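We use cookies to remember your settings and count visits. Accept | Manage

Majimbun build log
Ridwan Ginting
May 17, 2019

3 comments | 5 shares

Hand grippers, pads and linkage

Picked up where the last entry stopped, with the left jaw binding near the end of its travel. Took the jaw off, cleaned the pivot holes with a hand reamer and put it back together dry. Still bound. Loosened the outer pin a quarter turn and it moved freely, so the holes are fine and the stack is too tight. The washer I had on that pin is thicker than the others. It came out of the mixed tin. Replaced it with one from the Barkska bag and the jaw now closes with the same pull on the trigger as the right one.

Marked the mixed tin DO NOT USE FOR PIVOTS. Please don't top it up from the good bag.

Thread lock is still to do on all pivot pins, both grippers. I want one more day of use before I lock anything. If you borrow them over the weekend, check the pins with a screwdriver first and again when you finish. One backed out far enough in January to score the plate next to it, and I had to cut a new plate.

Pads

Both grippers now have the blue pads. The old foam ones are in the scrap drawer if anybody wants them for feet. The blue ones are stiffer and the texture holds better on shiny plastic. I glued the first two with contact cement and had to peel one off again because I'd set it on crooked. The second time I used double-sided tape and pushed it down against a steel rule. Tape is good enough for now and much easier to undo.

Things I tried between the pads:

- Cup lid, red, hard plastic. Holds by the rim. Have to come in level or it tips as the pads close.
- AA battery. Fine lengthwise, rolls out the other way.
- Folded dish towel. Fine, no matter how badly I aim.
- House key flat on a table. Can't get under it. The tips are too thick. Same as before.
- Pencil. Fine.

The key is the one I care about. A thin lip along the bottom of each pad might do it, filed out of a strip of spring steel. I don't want to redraw the fingers for it. Ginting family rule from my father's shop: fix it with a file before you fix it with a drawing.

Bench life of the pads is an open question. Genholm rates the sheet for 2,000 cycles on "light contact," and I don't know what they count as light. The counter on the right gripper says nearly 2,000 closings since I zeroed it, but most of those were with the old foam, so it tells me nothing yet. Zeroed it again this morning. Will look at the texture under the loupe each time the battery gets changed.

Wiring

Camera cable and sensor cable share the path down the inside of the linkage. I had the sensor cable outside the plates for a while and it caught on my sleeve twice. Inside is better, but the bend at the bottom is tight. Put a bit of heat shrink there for strain relief. If the picture drops out when the jaws are fully open, suspect that bend before you suspect the camera.

Indicator light: green means it has power and the logger is answering. It doesn't mean it is recording. I lost a long run on Tuesday by assuming it did. Changing the blink pattern is on the list for the firmware, but until then look at the laptop.

Walk-around

Ran both grippers away from the bench, one in each hand, then handed one over so we could look at one gripper from the other. The wide lens takes in a lot at the sides, and straight lines near the edge come out curved. That's expected with this lens. The pads stay in view through the full travel, which is what I moved the bracket for.

Jaws wide open in the first picture, the red lid between the pads in the second.
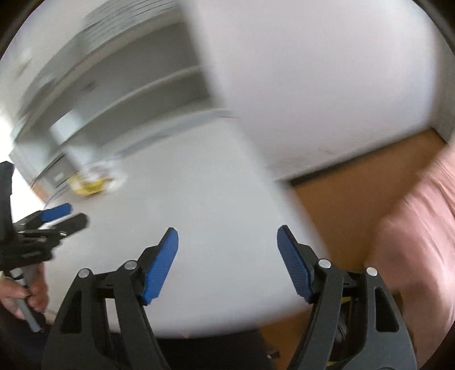
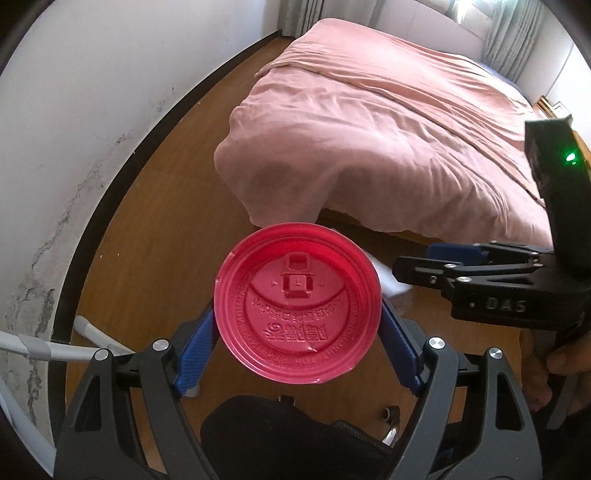
Camera notes

Blur is the main problem. When I swing the gripper the background smears, and the fingers stay reasonably sharp because they move with the camera. For checking the jaws that's fine. For finding out what the hand was reaching for, it's no use. Two things to try: shorter exposure with the lamp on, and simply moving slower. I'll try slower first since it costs nothing.

Exposure also drifts when a window comes into view. Auto exposure pulls everything down and takes a moment to come back. I fixed the exposure by hand for one run and the room looked too dark away from the window, so I set it back to auto. Needs a middle setting. Viststead has a light meter in the cabinet by the drill press that I can borrow on Monday if the cabinet key is back.

Frame drops: 11 in the longest run, all in one clump near the start. Probably the laptop still busy with its indexer. Turned the indexer off. Did not repeat the run.

Handle

The handle is comfortable for a few minutes and then the lower edge digs into the little finger. Sanded the corner down with 120 and then 240. Better. The whole thing is nose-heavy, and you notice it in the wrist before you notice it anywhere else. Moving the battery to the bottom of the handle would balance it, at the cost of a longer power lead. I weighed the battery and forgot to write it down. Weigh it again.

Trigger spring is the soft one on the left gripper and the medium one on the right. I meant to leave them mismatched only long enough to compare. Soft is nicer to pull, but the jaws come back open slowly and you end up waiting for them. Going with medium on both. There are 10 medium springs in the Barkska order, so that covers it with plenty left over.

Left to do

- Medium spring into left gripper
- Spring steel lip, one pad only to begin with
- Re-tape the crooked pad if it starts lifting at the corner
- Longer power lead, battery to the bottom of the handle
- Shorter exposure test, lamp on
- Thread lock, last

Parts on order: pad sheet from Genholm (one spare), pivot washers from Barkska. The washers should be at the Viststead front desk under my name. If you see the envelope, leave it on the shelf over the vise and don't open it, the small ones fall out.

Comment from the bench book, copied here so it isn't lost: somebody asked whether the pads can be cleaned with alcohol. I've wiped them with isopropyl a few times and the texture is the same as far as I can tell. It does soften the tape. Wipe away from the edge and don't soak them.

Leave a comment (3)

Contact | © 2019 Majimbun build log | Back to top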